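Open Day at the Werkgate: Fantasy Readers in an Old Factory

I came to the Werkgate on Wednesday with two bags, one for books I wanted to have signed and one for books I would surely buy. The second bag was the heavy one when I went home.

The event is an open day for people who read urban fantasy and paranormal romance. Small publishers rent the tables, authors read from new chapters, and in the hall upstairs there are talks. I read mostly vampires and shape shifters, with a weakness for witches who own a shop. My English comes largely from such books, so I know eleven words for "growl" and I still make mistakes at the bank.

The doors opened at 10 in the morning and I was in the line before that. The woman in front of me had the complete Istum series in a wooden crate on wheels. For those who do not know it, Istum is a city under a salt lake where four vampire houses share one river, and every book is told by a servant of a different house. The fifth book belongs to a ferryman who serves all of them. She told me I should read it without the fourth, which she found slow. I have the opposite opinion and we discussed it until the line moved.

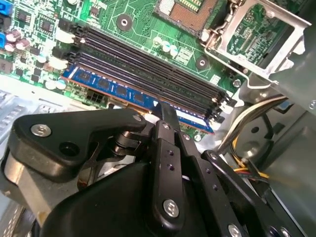 Do you need a ticket for the readings?

Entry to the building is free, but each reading has its own paper ticket, which you collect at the desk beside the stairs on the same day. They are given one per person and the popular readings are full before noon.

I got a ticket for the reading of Rungnapa Kongkaew, and for this one I had traveled. Her new novel is called The Yoon Contract. Yoon is a bodyguard, human, tired, hired by a pack to protect their Alpha during a peace meeting. The trouble is that she signed the contract in the year 2046 and woke up in our time, with the signature still burning on her arm. I was afraid that time travel would be too much in a story that already has wolves and a trial. In the first chapter it worked very well for me. The author read slowly, and she gave the Alpha a quiet voice, almost polite. Usually these men shout.

After the reading came questions. Somebody wanted to know if Yoon and the Alpha will be together at the end. She answered that she had written 14 versions of the last chapter and that in two of them they do not even like each other. People laughed, but I think she was serious. Another reader asked why the pack has no full moon rule. She said she had it in an early draft and it made the calendar of the plot impossible, so she removed the moon and kept the hunger.

Lunch was soup and bread in the yard. It was good soup, a little too salty, and there were not enough chairs. I ate standing with two students who had come for the cover art talk.

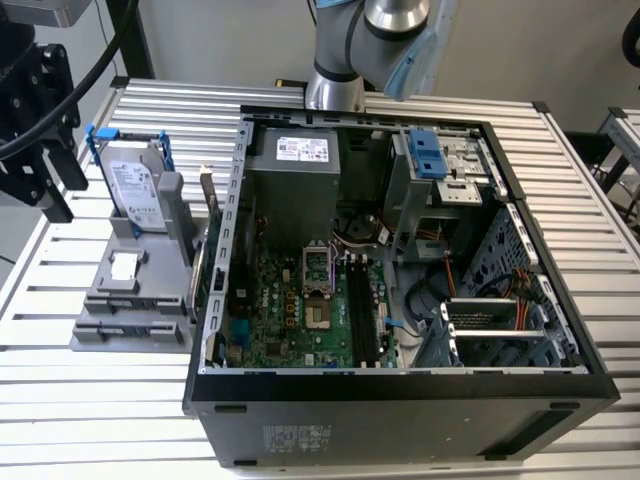 That talk I can recommend also to people who do not draw. The speaker put old and new covers of the same novels next to each other. In the old ones there is always a woman with her back to us, looking over the shoulder, and a city at night. The newer ones have symbols, a key or a thorn or a glass, and big letters. I miss the woman a little. With her I knew what I was buying.

In the afternoon I went along the tables. Indus, a small press that I knew only by name, had a line of short novels about river spirits, thin enough for a coat pocket. I bought two, and then went back for a third – the one with the drowned judge. The man at the table was honest that the second one ends in the middle of a scene and the next part is not yet written. I took it anyway.

The prices were fair, I think. Signed copies cost the same as unsigned, but for some older hardcovers you had to pay in cash, and the nearest machine is by the tram stop.

The last panel was on villains, and I left before the end to catch my train at 6. What I heard was mostly a quarrel on whether a master vampire can be a villain when half of the readers are in love with him. I started the drowned judge on the platform. By the second station he had already sentenced his own brother, and the brother was dead since page one.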